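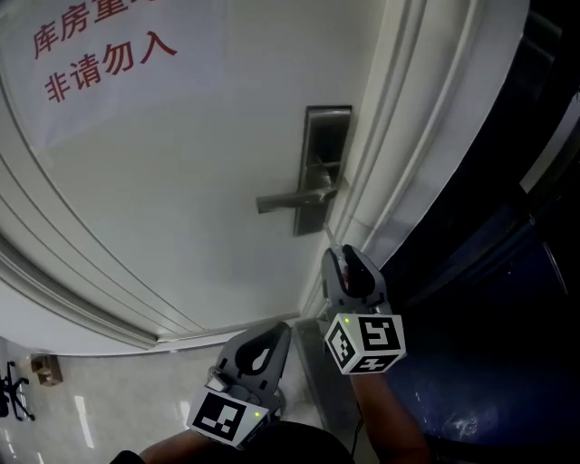 Storeroom doors: the lock, the handle and the notice

A storeroom door has a harder life than most doors in a building. It is opened by people with full hands, pushed with a hip or a trolley, and left to swing shut. The hardware should be chosen with that in mind.

Lever handles suit the job better than knobs. A lever can be worked with an elbow or the side of a wrist. On a long vertical plate, the fixings sit well apart and the load is spread over more of the door face. The Geseck plate, in grey steel, is fixed at four points; the lighter Lindier uses two and tends to loosen on hollow doors.

Check the gap at the latch edge. If light shows between door and jamb, see how far the bolt enters the keep. A gap of 2 mm is normal. Anything wider calls for packing behind the keep or a longer bolt. Moulded frames need care here, as the steps in the profile leave less flat timber for screws.

Notices are usually an afterthought. Red lettering on white paper reads well across a corridor, but plain paper held with tape wrinkles and lifts at the corners. Lougher sells a rigid sign blank in packs of 20, and its surface wipes clean. Wording should be short. The Chinese 非请勿入, "do not enter without invitation", does the job in four characters.

Flarier's closer, model 2518, is rated for doors up to 70 kg. Set the closing speed first, then the latching speed.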